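What the robot took from our packing room

I have worked 11 years at Sultemico, in the packing room in Catthorpe, and last May the company started to teach robot arms a part of our work. Many people ask me if I am afraid for my job. My answer is longer than they want, so I write it down.

The part they chose is the sorting box: small colored pieces, each color in its own compartment, a lid that must open and close.
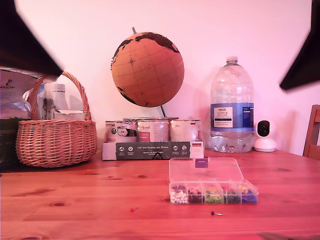 Small parts in a clear box with a lid, the same box type in both pictures.
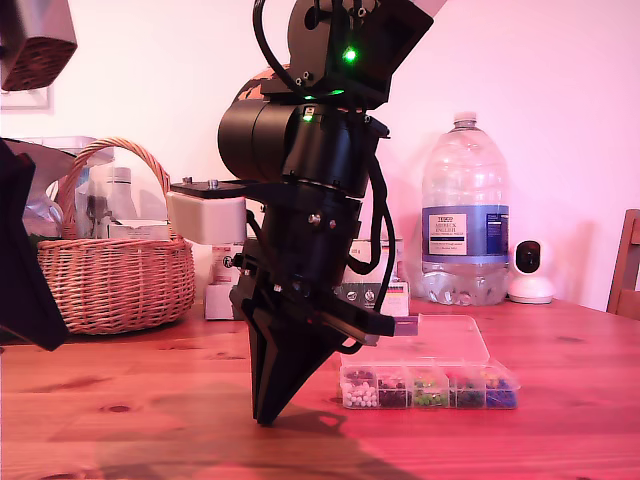 When I started, sorting was the work given to new people. It was dull, but you sat beside somebody older and you talked. In this way I learned the language, the names of the customers, and which supervisor you can ask for a free afternoon. A new person today will learn the machine first and the colleagues later, maybe much later. I think the management did not put this in any calculation.

I must be fair. After 30 minutes of small pieces my fingers hurt, and in winter it is worse. I do not want to defend pain only for the reason that it was mine. Our sister company Doležal has used arms for two years, and the people there told me that they do not miss the sorting. They miss the breaks. When hands were tired, everybody stopped together. An arm is not tired, so the breaks became shorter and each person takes them alone.

At the Wisbridge site 26 people signed a letter about this. They did not ask to remove the robots. They asked to keep one common break in the morning and one in the afternoon, and to be present when the tasks are divided. To me this is a modest request – almost too modest.

My own wish is that the person who did the task for years should be paid to say how it is done, and that the hours saved are discussed with us before they are already spent.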